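Jotalside grocery trades its carts for baskets, and its shoppers have views

The Jultevik store in Jotalside has put its shopping carts into storage for the month of August, leaving customers to do their shopping by the basket. The carts, the store explained in a notice taped to the door, take up room that could be given to fruit. The town has taken the news about as calmly as it took the parking meters.

White plastic baskets now wait by the entrance, and the produce department has spread into the space the carts gave up. Apples and other fruit and vegetables sit in wooden bins, low enough that a person carrying a basket in one hand can still shop with the other. 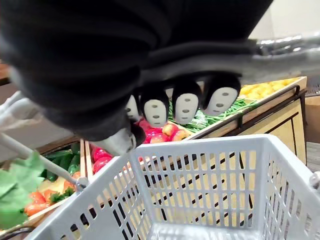

The switch came after a survey that drew 344 replies, most of them from people who said they came in for a few items and left with a cartful. Store management took this as a complaint. Several of those who answered say it was more of a confession.

Jultevik ordered 600 baskets from Yalçınkaya, a supplier that also outfits the branch in Drunditport, where carts went away last winter and came back by spring. The Jotalside store says it has learned from that episode. The notice doesn't say what.

Early results are mixed. Produce sales are up, according to the store, while sales of watermelon, cat litter and anything sold by the gallon have gone the other way. One regular was said to be making three trips to the parking lot every Monday - and buying a candy bar on each of them.

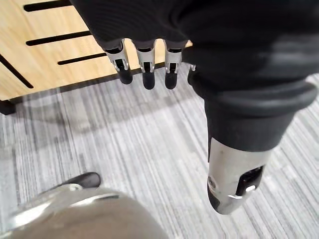 Lensa Fikre said she liked the baskets fine until she got to the potatoes. "You find out what you really need when you have to hold it up," she said. "I needed the potatoes. I put back the cabbage."

A petition to bring back the carts is at the bakery next door, which has always managed without them. Shoppers can also leave comments at the store's front desk until the end of the month.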